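The Tote Bag Report

Hello again from Brinddale! I promised last time I'd write about my great errand experiment, and then the peas came up and I forgot all about it. So, better late than never.

Back in the winter I decided to do all my small shopping on foot. We live 2 miles from the market at Tenimbridge, and I'd been driving there for a carton of milk like it was across the state line. Homa Kordestani, my neighbor, has been walking it for years (in sandals, in March, I don't know how) and she told me I'd stop minding after 100 trips. I'm not there yet. I do mind the hill.

What I've learned so far is mostly about bags. Paper ones give up at the creek if there's any drizzle. Backpacks are fine until you put in a loaf of bread, and then you get home with something shaped like a shoe. And those thin nylon ones that fold up into their own pocket - I love them, I own too many, and I can never get one back into the pocket again.

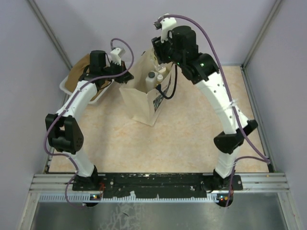
Packing for the walk home took me longest to get right. I used to grab things in the order I'd paid for them, eggs at the bottom, potatoes on top, and you can guess how that went. Now I find a clear bit of counter and put the heavy stuff in first. It helps a lot to have a bag that will stand up by itself with its mouth open, like the beige tote next to the white basket, so you can see what you're doing and keep both hands free for the melons. Mine slumps over, so I prop it against the fruit bowl at home and against my shins at the store.

Sadeghi's bakery will now slice your loaf if you ask before 7, and the Drolitz path is open again, so you can skip the hill altogether if you don't mind geese. I mind geese more than the hill. Justinas Kazlauskienė wrote in to say he takes a stick, but I think that would only make them angry.

If you have a good walking route into town, send it over and I'll try it before July. Flat ones especially!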